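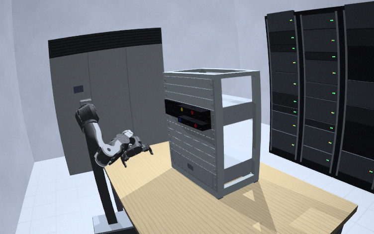 Gripper open and clear of the rack, Vidar sim.

From: Lamisi Laryea
To: plunix-users
Subject: Re: Insertion stalls with default compliance

Frøydis Brekke wrote:
> With Gadier planning the approach, our arm stops short on the
> server insertion task and the controller reports a force limit.
> Same rack model as yours. Which gains are you running?

Hi Frøydis,

We had the same fault until we moved to Plunix 2.3. The older controller applied the force limit in the base frame, so any tilt in the wrist showed up as axial load.

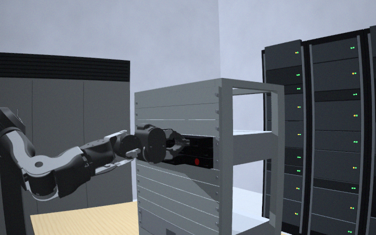
I'd also drop the approach speed before touching the gains. Gadier hands over to the force controller at the last waypoint, and if that waypoint is inside the bay you get a spike at the switch. Ours is now outside the front panels. 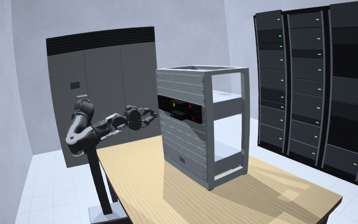

Does the planner need the full rack mesh for collision checking?
Boxes for the posts and panels are enough. The full mesh took 147 ms per query on our machine.

One other thing – the Sæther perception node publishes the rack pose in the camera frame by default. Set the output frame in the launch file.

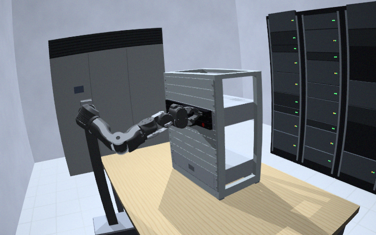 The contact threshold is a separate parameter from the force limit, and the two get mixed up in the docs. I'll post our config tonight.

Lamisi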